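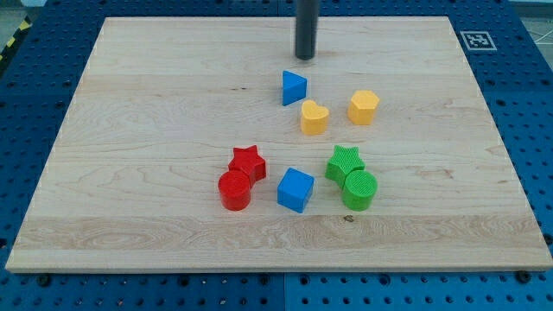 Plastic shape blocks on a wooden board, with a blue triangular prism and a yellow heart among them.

Give the Blocks a Board
Ada Monti
15th January

The week after the holidays is when I get asked what to do with all the toys. I ran the front room of a toy library for a long time and people still call me. This year the calls were mostly for building sets. One family on my street was given two, the bigger one a Kestari tub with 700 pieces in it, and they wanted to know what kind of shelf to buy.

I told them to buy a board.

I mean a flat wooden board, big enough that a child can't easily reach across it, set on a table or on the floor. You put a few blocks on it and the rest go in a closet. My whole argument is that a small number of blocks on a good surface gets more use than a large number of blocks in a tub, and that most of the money we spend on this kind of toy goes to the wrong half of it.

Start with the surface. Carpet is bad for blocks. Anything with a small base leans, and a child of three doesn't know that the rug is the problem. She thinks she did it wrong, or she thinks the block is bad, and either way she goes off to do something else. Hard floors are better, but pieces slide under the couch and the floor is where everybody walks. A kitchen table is fine until dinner. A board is flat, it has an edge that tells you where the game is, and when dinner comes you can pick the whole thing up and put it on the sideboard with the building still on it. Go slowly.

I like pale wood for this. Blue, yellow, red and green all show up well against it, and a child looking for one piece finds it quickly. We had a dark-stained board at the library for a while, a donated Hedholm tabletop with the legs taken off, and the blue blocks kept getting left behind on it at the end of the day. I also like to be able to see the grain. Children run their fingers along the seams and use them as roads. The children I knew used the swirly parts for ponds.

Leave the board plain. There are boards for sale now with cutouts, so that the star goes in the star hole and the heart goes in the heart hole. They have a use, for a few months, at a certain age. After that the puzzle is solved and the thing sits there. The same heart on a plain board can be a heart, a hat, a boat or somebody's dinner.

I didn't always think well of hearts, I should say. My training was in the old style, where blocks were unit blocks, cut to fractions of each other, and a novelty shape was considered a sort of candy. A heart doesn't divide into anything. You can't build a wall out of them. Agata Greco, who ran the library before me, wouldn't have them in the building, and for years I went along with that. She was right that you can't teach fractions with a heart.

But I watched what children did when a few of the odd shapes came in with a donation. They picked those up first, nearly every time. Then they needed somewhere to put them, and that was when the plain shapes came out. A triangular prism isn't very interesting to a small child until there is something that has to sit next to it. A heart turns out to be a hard thing to place well. It has round parts that won't take another block the way a square will, and finding out which face it wants to stand on is real work. I changed my mind over one winter and bought more of them.

I changed my mind about plastic too, though only partway. I still prefer the weight of wood. Plastic washes, however, and in a place where every object had been in somebody's mouth by noon, that counted for a lot. The kind with a fine ribbed texture is easier to hold than the shiny kind. The smooth Vosorent blocks we had were always skating off each other. If you know someone with a printer who will make you a few shapes, let them, as long as the pieces are too big to swallow and the edges have been cleaned up.

Now the number. Our biggest set at the library was supposed to have 511 pieces, according to the card taped in the lid. When we went through it at closing there were 64 left. I had put it out every week for years, and not one family had ever told me it was short. They hadn't noticed, and neither had I. What the children had been using all that time was whatever lay on top.

Parents worry that a few blocks will be boring. Some days they are. A child gets bored, walks around, comes back and turns the prism on its side. With a full tub she gets bored and dumps the tub, and then somebody has to spend the rest of the afternoon picking up. I've done both kinds of afternoon many times and I know which one I would choose.

I'll give the other side its due. Older children who want to build a city need a lot of pieces, and they should have them. Two or three children at one board will fight over a single red block, so having each shape in more than one color helps. And a good board isn't cheap. The Bellini one I use with my grandchildren cost more than the blocks did, and my son thought I was out of my mind.

It's also the only part of the set that hasn't been lost. The blocks come and go. We're down a green one at the moment, and I suspect the heating vent.

The family with the Kestari tub called back last weekend. They have put most of it in the closet and they're using an old pastry board for now — a bit small, but it will do until they find out whether I'm right.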